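Bruvgate Desk: simulated two-arm tabletop episodes

Version: 2
Release date: 16/09/2024
Maintained by: the Quispe tooling group at Nireck

Summary
Bruvgate Desk holds 100 simulated episodes of a two-arm robot working at a cluttered desk. It is meant for testing perception and grasp planning code before a run on hardware. Scenes are generated with Flonel, our scene sampler, and object poses are drawn again for every episode.

Contents
Each episode folder contains RGB streams, joint states for both arms, gripper commands, and the scene file. Object poses are stored in the world frame. Camera extrinsics are written per step, as the wrist views move with the arms.

Splits
train: 60 episodes
eval: 40 episodes
Layouts in eval do not appear in train. Do not tune planner thresholds on eval.

Loading
Run flonel unpack on the archive, then point BRUVGATE_ROOT at the output folder. The loader reads 4 workers by default. Set workers to 1 when stepping through an episode in the debugger.

Known issues
Dark objects on the dark desktop have low contrast. Segmentation models trained on bright tables merge the two, and the planner then drops valid grasp candidates.
Mugs use a low-polygon mesh. Normals near the base are faceted.
Gripper state is the commanded width. Contact is not logged.
Version 1 files from March used a different joint order and will not load.

Sample views
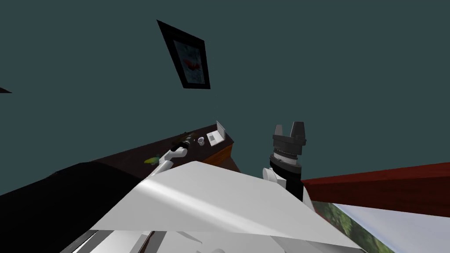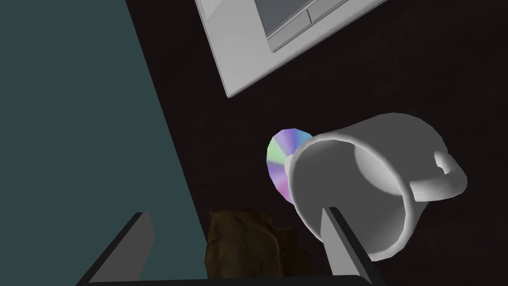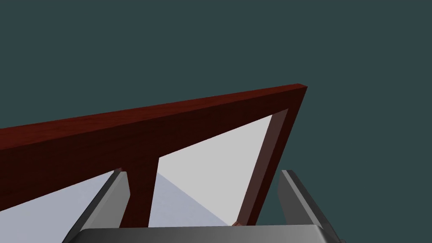 Rendered views from one scene. First: both arms at the desk. Second: open gripper, mug and disc. Third: open gripper in front of a dark wooden frame.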